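What I wrote in the budget sheet, and what I should have written

In March I had to prepare the equipment budget for our small workshop for the first time. Before this I only used the tools and complained about them. I am writing down how it went because I could find many articles about which gripper is the strongest or the fastest, and very few about what line to put in a spreadsheet when you have to live with the thing for a year.

Our work is small items. Trays, straps, buckles, pieces of cloth, things that fit in a hand. We record by hand with gripper tools and later the two arms do the same tasks at the bench. So for every station we need a tool to hold, an arm, a table, and all the little parts between them. My first version of the budget had only four lines, and I was quite proud of it.

Sherif Berrada read it and asked me where the pads were. I said the pads come with the fingers. He said yes, the first ones do.

This was my first lesson. A gripper quote is written for the day the box is opened. The fingers will stay good for a long time, but the surface that touches the object is a consumable, like sandpaper or printer ink. It collects lint, the edges begin to fray, and one morning you notice that you have been changing your grip without thinking about it. I had no line for that. I also had no line for the bushings and the rods, or for the white boards we put on the tables, which get scuffed and have to be replaced too.

I asked two suppliers for prices. Plasach sells finished pad sets already cut to the shape of the finger. Bronia sells the material in sheets and you cut it yourself. On paper the sheets are much cheaper. But I sat down one afternoon with scissors and a template, and after 17 pads I had a sore thumb and not all of them had the same shape. If you buy sheets, please add the hours of the person who cuts. I did not, in my second version, and I had to make a third. 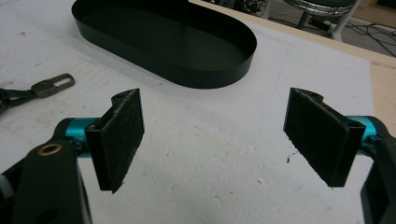 Lint on the pads is where our money went too, wrote Lai-ching Shek after I sent her my third version, and she advised me to stop planning per gripper and to plan per hour of use. Two stations with the same tool can eat very different quantities of pads, she said, depending on who handles the cloth tasks and who handles the hard plastic. She keeps one small notebook for each tool and writes the date of every pad change. After one season she had her real numbers, and they did not look like the numbers from the supplier.

I liked this very much, so I changed the sheet again. Now there is a column for hours planned and a column for hours until the next pad change. For the moment I use 60 hours for the fuzzy pads, and I will correct it when my own notebook is fuller. It is a guess, but it is written in a place where everybody can see that it is a guess.

The second thing I learned is about spares. I wanted to order one spare for each part, which sounds fair but is a bad way to spend. A spare housing has been sitting in my drawer since I ordered it. Small tabs and screws, on the contrary, disappear every week. So we went to five complete fasteners kits and no second housing at all. If a housing breaks, we lose some days — I accept this.

The third thing is delivery time. Mota answered me the same day, with a nice price, and then at the bottom of the offer was a minimum order of 100 pieces. We would still be using them when my son finishes school. I asked if we could share an order with another group in the building and they agreed, but it took three weeks of messages to decide who pays first. Next time I will ask about the minimum order in my first email.

I also looked at Brilent, who offer a yearly contract with everything included. For a bigger place I think it is a reasonable idea. For us the contract was more than the price of replacing both arms' fingers completely, twice, so I thanked them and said no. Maybe I will regret it, I will write here if so.

The version that was finally approved has 17 lines. The line for tools is still the biggest, of course. But pads, boards, cutting time and cables together make almost a third of it, and in my first version all of this was zero.

If somebody has a good way to estimate cables, please write to me. I put a round number there and I am still not comfortable with it.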